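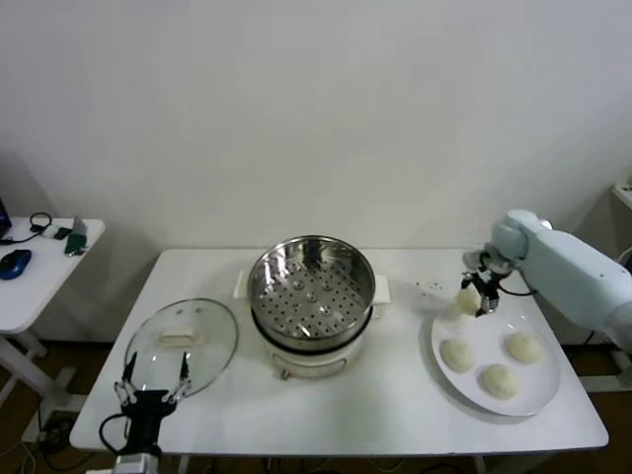
Feng-yi Wei 님 말로는 찐빵 바닥이 질척해지는 건 반죽 탓이 아니라 뚜껑 여는 순서 탓이라고, 불부터 끄고 바로 확 열면 뚜껑 안쪽 물이 다 빵으로 떨어진다고 하시네요. 저도 반쯤은 동의해요. 근데 나머지 반은 좀 다르게 봐서 답장 씁니다. 급하게 쓰는 거라 두서없어요.

메일 보관함 검색 | 검색어 입력 | 제목+본문 | 상세검색

받는 사람: Mutulell 찜요리 목록
제목: Re: 전기찜기에 찐빵 찔 때 바닥 질척임
날짜: 2026년 5월 16일

먼저 원래 메일 다시 붙여요. 지난번에 안 받으신 분들 계신 것 같아서.

> Aurelio Ibarra 씀:
> 전기찜기 산 지 얼마 안 됐습니다. 그전에는 대나무 찜통에 면보 깔고
> 쪘는데 바닥이 젖은 적이 별로 없었거든요. 전기찜기는 찜판이 구멍
> 뚫린 스텐이라 편하긴 한데 빵 밑이 자꾸 젖고, 뗄 때 껍질이 찜판에
> 붙어서 벗겨집니다.
> 시판 냉동 찐빵이고 Nijs 거 씁니다. 봉지에는 17분이라고 돼 있는데
> 그대로 하면 윗면은 괜찮아요. 밑만 문제.
> 질문은 이겁니다.
> 1) 종이를 까는 게 나은지 그냥 올리는 게 나은지
> 2) 다 되면 바로 꺼내는지, 두었다가 꺼내는지
> 3) 꺼내서 접시에 바로 놔도 되는지. 접시에 닿은 데가 또 젖더라고요
> 답변 미리 감사드립니다.

1번. 저는 종이 안 깔아요. 깔면 깨끗하게 떨어지긴 하는데 구멍을 다 막아버려서 김이 옆으로만 올라옵니다. 굳이 깔 거면 빵 하나 크기로 잘라서 밑에만. 큰 종이 한 장 통째로 까는 건 비추. 구멍 뚫려 나오는 종이도 있죠, Dretel에서 나오는 거 100장짜리 써봤는데 쓸 만했어요. 값은 3,000원쯤 줬던 걸로 기억. 종이 없이 할 때는 찜판에 기름을 키친타월로 아주 얇게 문질러요. 붓으로 바르면 많이 발려서 빵 밑이 노래짐.

그리고 간격! 이게 제일 커요. 서로 붙여 놓으면 붙은 옆구리부터 눅눅해지고 뗄 때 찢어집니다. 가운데로 몰지 말고 마름모 비슷하게 벌려 놓으면 돼요. 사이로 찜판이 보일 만큼. 한 판에 욕심내서 꽉 채우는 것보다 두번 찌는 게 결과가 나아요.

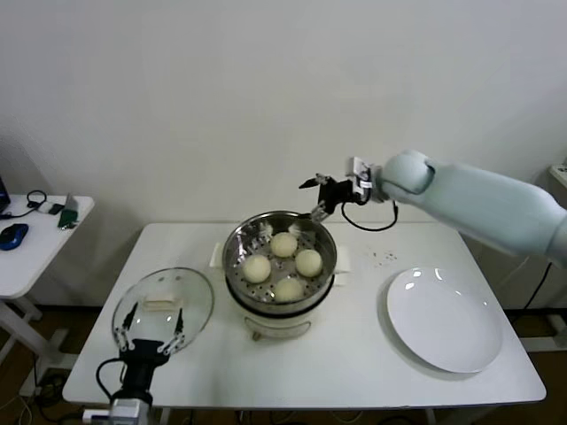

찜판에 간격 두고 올린 찐빵, 옆에는 유리 뚜껑

2번. 여기가 Feng-yi Wei 님하고 갈리는 부분인데요. 끄고 나서 뚜껑 닫은 채로 오래 두면 저는 오히려 밑이 더 젖었어요. 전원 끄고, 뚜껑을 한쪽만 살짝 들어서 틈을 만들고, 잠깐 있다가 완전히 엽니다. 뚜껑은 빵 위로 지나가게 하지 말고 바로 옆으로 빼세요. 세워서 빼면 안쪽 물이 가장자리로 모여 흐르니까 그 가장자리가 찜기 바깥쪽에 가 있어야 하고요. 김은 얼굴 반대쪽으로. 전 한번 데였습니다.

뚜껑에 행주 싸는 분들 많은데 유리 뚜껑은 안이 안 보여서 저는 안 해요. 이건 취향. 싸실 거면 행주 끝이 밑으로 늘어지지 않게 손잡이 위로 묶으시고요.

아 그리고 뚜껑 내려놓는 자리요. 찜기 왼쪽이든 오른쪽이든 미리 비워두세요. 한 손에 뜨거운 뚜껑 들고 자리 찾으면 정신없음. 접시는 뚜껑 반대편에. 저는 늘 뚜껑 왼쪽 접시 오른쪽인데 왼손잡이면 바꾸시면 되겠죠. 식탁에서 찔 때는 행주도 한 장 접어서 뚜껑 밑에 깝니다. 물자국 닦는 게 귀찮아서.

3번. 매끈한 접시에 바로 놓으면 당연히 밑에 물 맺혀요. 바로 먹을 거면 상관없고, 좀 둘 거면 식힘망에 먼저 올렸다가 접시로 옮기세요. 망이 없으면 나무젓가락 두 짝 접시에 걸치고 그 위에. 모양은 안 나지만 됩니다. 접시에 놓을 때도 서로 안 닿게요. 쌓는 건 절대 금지, 윗놈 밑이 아랫놈 머리 껍질을 벗겨 갑니다.

꺼낼 때 집게로 꽉 집으면 자국이 그대로 남아요. 옆에서 살살 감싸듯 잡고 살짝 돌려서 떼면 바닥이 깨끗하게 떨어져요. 안 떨어지면 억지로 들지 말고 조금 더 기다렸다가 다시. 실리콘 주걱 얇은 거 있으면 밑으로 밀어넣는 것도 방법이고.

시간은 냉동이면 저도 봉지대로 17분. 물이 끓고 김이 올라온 다음부터 재는 거에요. 찬물에 넣고 처음부터 재면 기계마다 차이가 너무 나서 맞출 수가 없어요. Prirero 쓰시는 분이 예전에 물통 눈금보다 적게 넣는다고 하셨는데 저는 눈금까지 채웁니다. 중간에 물 떨어지는 게 더 무서움.

찜판은 빵 꺼내고 식으면 바로 물에 담그세요. 구멍에 반죽 낀 채로 마르면 솔로도 잘 안 빠져요. 식탁에 떨어진 부스러기도 마르기 전에.

혹시 팥 말고 고기 든 걸로 해보신 분 시간 좀 알려주세요. 7월에 가족 모임이 있어서 그전에 한번 연습해보려고요. 나가봐야 해서 여기까지 씁니다.

같은 목록의 최근 글
- Re: 대나무 찜통 곰팡이, 버려야 하나요 (댓글 34)
- 냉동 만두랑 찐빵 한 판에 같이 쪄도 될까요
- 찜판 구멍 청소용 솔 추천 부탁
- Re: Re: 유리 뚜껑 물때 식초로 닦기
- Dretel 찜종이 크기 문의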